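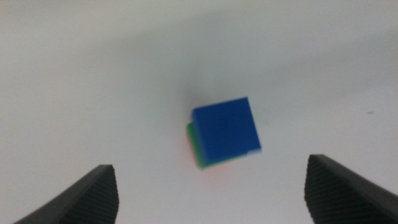 **kdeclercq** (Wednesday, 9:14 AM)

Our cube pick set on the Mallus arm is at 2,226 episodes and I want opinions on the labeling before we record more. Each episode starts with the jaws open and ends with the cube lifted or the operator giving up. The task string is currently "pick up the blue cube." In wrist views like this one the blue face dominates, but there is a strip of green down the left side, and in other episodes the same type of cube lands with a different color up. The string was written once and applied to everything. Do I relabel by the face on top, or drop color from the string?

**radwa_e**

Drop it. If the color in the text doesn't match the color in the pixels, the policy learns to ignore the text. That costs you nothing with one object and a lot when you add a second.

**vkowalczyk**

Disagree. Dropping it throws away information you can recover cheaply. Take the first wrist frame, segment the cube, take the dominant hue, and write "pick up the cube, blue side up" or whatever it is. We did this for the Obi drawer set with a script and hand-checked the low-confidence ones. One afternoon of work.

**radwa_e**

> Take the first wrist frame, segment the cube, take the dominant hue

Dominant hue works when one face fills most of the cube. When it sits at 45 degrees to the lens you get two faces of similar area and the script picks one at random. Also, the cube in that frame is soft while the ridges on the fingers are sharper. Kristof, is the focus fixed?

**kdeclercq**

Fixed, set close. The reasoning was that contact matters most, so the fingertips should be sharp. I haven't compared it with a longer setting.

**ddelacroix**

I would worry about the focus before the strings. If every approach is blurry and every grasp is sharp, sharpness becomes a proxy for distance. That's fine until someone swaps the lens or bumps the mount. Our Flundix rig had this. Success on the original camera was good, and the replacement unit overshot on nearly every attempt. Same model number, slightly different focus.

**vkowalczyk**

Blur augmentation covers that.

**ddelacroix**

Partly. We tried it. It helped with the overshoot and hurt the final alignment, and we ended up re-recording 11 percent of the set with the second camera mixed in. I'd do that from the beginning now.

**anika_t**

Separate issue. There is a small dark speck on the surface near the right edge, a little above the middle. Does the surface get moved or wiped between episodes? A mark that stays put on a plain white background is a position reference. The policy can use it to localize the arm, and you won't find out until the surface is cleaned.

**kdeclercq**

Wiped at the start of a session, not between episodes. I hadn't considered marks. I could rotate the sheet every batch.

**anika_t**

Rotate it, and hold out one session on a different background entirely. Your validation split is by episode, I assume?

**kdeclercq**

By episode, random.

**anika_t**

Then validation shares marks, lighting and shadow with training. Split by session. Expect the number to drop.

**radwa_e**

Agree with Anika. I'd put the session split ahead of both the labels and the focus — without it you can't measure whether any other change helped.

**vkowalczyk**

Fine on the split. I still say keep color in the text. Kristof mentioned in the Mekcombe thread that sorting by face is planned for later, and relabeling after the fact always gets postponed.

**kdeclercq**

Plan for now:

- Re-split by session, retrain the current baseline, no other changes.
- Rotate the sheet every batch, wipe it every time.
- Add a second string field for the up face, filled by script, with an "unsure" value. The main string becomes "pick up the cube."
- 2 cameras with different focus settings for new sessions, 3 if I can find another mount.

I'll post the session-split result when the run finishes.

**vkowalczyk**

What threshold are you using for "unsure"?

**kdeclercq**

Not decided. Probably a ratio between the largest and second-largest face area. Send me your script and I'll start from that.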